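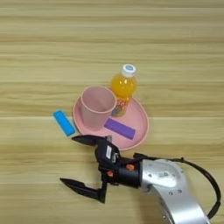
Moving to a smaller town at our age, how did you all choose?

marlowandhens
Hello all, long-time reader and not much of a poster, so bear with me. My wife and I are selling up after twenty-odd years in the same house and we've narrowed the search to two places, Stonudville and Jemberg. Stonudville has the hospital and the train. Jemberg has the lake, a lovely little main street, and a house we've now driven past more times than is dignified. It has a porch that goes around two sides. I've already decided where the tomatoes would go, so you can see I'm not thinking with my head.

The grandkids (two of them, both still at the age where everything has to have a straw in it) would be 106 miles away from Jemberg and a good deal closer to Stonudville. That's the part that keeps us up. Would love to hear from anyone who has made this kind of choice, and whether you'd make it again.

quiltedpine
Oh, congratulations, what an exciting thing to be fretting over! We moved to Jemberg four years ago in May and I would do it again tomorrow. The library is small but the women who run it will get you anything you ask for, and there's a Sunday walk around the lake that anyone can join. I went the first time knowing not one soul and came home with a zucchini and a dinner invitation.

As for the grandkids, ours come for a whole week now where they used to come for an afternoon, and I've gotten to know them much better that way. I keep a shelf in the pantry that is theirs and they go straight to it before they've hugged me.

dutch_oven_ray
I'm going to be the wet blanket, with affection. Go for Stonudville. We did the pretty-town thing and moved to Bustos, which has 422 people in it and one gas station, and for two summers it was heaven. Then I needed a knee done. Every appointment was a day's outing, and my wife doesn't like to drive after dark, so you can imagine what January looked like. We're in Stonudville now in a very plain brick ranch with a very plain yard, and I can be at the physical therapist before my coffee gets cold.

quiltedpine
Ray, I do take your point, but Bustos isn't Jemberg! Jemberg has a clinic, and a grocery, and a pharmacy that delivers.

dutch_oven_ray
A clinic that's open 3 days a week, last I heard. Please don't have a heart attack on the wrong one.

quiltedpine
Well, they've added a nurse on the other weekdays, so I'm holding my ground. But fair enough, she isn't a hospital.

lintrap
Has anybody mentioned heating? My sister's place near Jemberg is on oil and she put 3000 dollars into the tank over one winter, and that was with a sweater on. Ask the sellers for last year's bills before you fall any further in love with that porch. Also ask about the well, if it's on one. Ask what the neighbors are like too, although in my experience sellers go quiet on that subject.

marlowandhens
Lintrap, thank you, that hadn't crossed my mind at all and it's now at the top of my list. It's a big old drafty thing from the look of the windows. Ray, I'm sorry about your knee. Mine are fine so far but I hear the clock ticking.

sundayroast88
Could you rent first? We took a furnished place in Stirnik for a winter before buying, and I can't recommend it enough. It has to be winter, mind you. Anybody can love a lake town in July. We found out that the road we'd had our eye on doesn't get plowed until after lunch, and we bought on the other side of the hill instead — same view, near enough, and I can get to choir.

dutch_oven_ray
That's the best advice on this thread, mine included.

quiltedpine
I agree with Ray, so mark your calendars. If you do rent in Jemberg, send me a message and I'll bring you a pie and walk you around the lake myself.

marlowandhens
You're all very kind. I read the whole thread out loud to my wife over supper and she has come down firmly on renting, which means we are renting. We're going to call the agent in the morning and ask what's open from November on, and get those heating bills while we're at it. Quiltedpine, she would like to know what kind of pie.

quiltedpine
Sour cherry, unless she'd prefer apple!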